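Paying up, eventually: Sachiko Tanabe on the art of the late invoice

Sachiko Tanabe keeps a folder of excuses. It is a real folder, green, with a broken popper, and she puts it on the table before she has taken her coat off. "Signatory on leave," she reads. "New system. Old system. Wrong purchase order. Right purchase order, wrong colour of form." She turns a page. "This one just says 'February'."

Tanabe ran the supplier accounts at Brondano for long enough to have used most of these herself. She now advises the sort of small firm she used to fob off, and is cheerful about the change of sides. "I know where all the invoices are buried," she says. "I did some of the digging."

What has brought her back into the business pages is Pritau, the kitchen and bathroom group, which wrote to its 300 suppliers in spring to say that it was "harmonising" its payment terms. Terms had been 30 days for most of them. They are now 90, harmonised in the direction you would expect.

"I do admire the word," says Tanabe. "It makes you think of a choir. If you make tap fittings in Viltley with nine people on the payroll, what you have been asked to do is lend a large listed company two months' money at no interest, and sing."

Pritau's half-year results came out shortly afterwards and the cash line looked splendid. The shares went up. The chief executive put it down to discipline. I ask Tanabe whether that is fair and she gives the question more thought than I had.

"It's discipline in the sense that somebody was disciplined," she says. "Look, the cash is there, it's in the bank, they haven't made it up. But they've only done it the once. You can't go from 90 days to 150 next year and call it growth. Well, you can. I've seen it tried."

The analysts, she thinks, should have asked about trade payables on the results call. She listened to the whole thing while descaling a kettle. There were 2 questions about a new range of sinks and a long one about the weather.

Ayane Honda, who joins us halfway through a pot of tea, is finance director at Mizuno, a family-owned maker of hinges that supplied Pritau until this summer. She is less amused. "We were told it was the same for everyone," she says. "I'm sure it was. Our steel supplier also has terms, and his are 30 days, and he rings up."

Mizuno did the sum most suppliers do. It could borrow against the unpaid invoices and hand a slice to the lender, or put its prices up and wait to be dropped. It put its prices up. It was dropped, by email, from an address that did not take replies.

Did it hurt? "For a quarter, yes," says Honda. "Then we noticed how much of our week had gone on chasing them. I had a person who did almost nothing else. She does credit checks now and she's much nicer to sit near."

Tanabe is fond of this story but won't let me make a moral of it. Plenty of firms can't walk away from their biggest customer, she says, and the ones who can't are the ones who get the letter first. Her own advice is dull and she is proud of it: put the terms on every quote, charge the interest the law already allows, and ring the person who runs the payment run, who is never the person you have been emailing.

"And ring them in the morning," she says. "The run's usually locked by two. I used to let the phone go after that."

She closes the folder, or tries to. The popper gives way again. Honda pays for the tea, on the spot, in cash, and asks for the receipt. 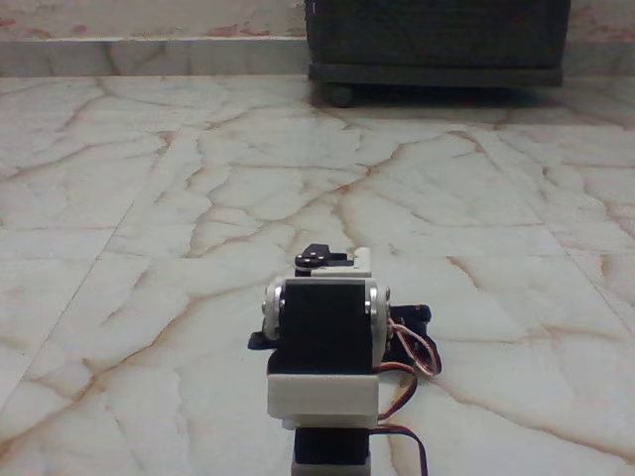
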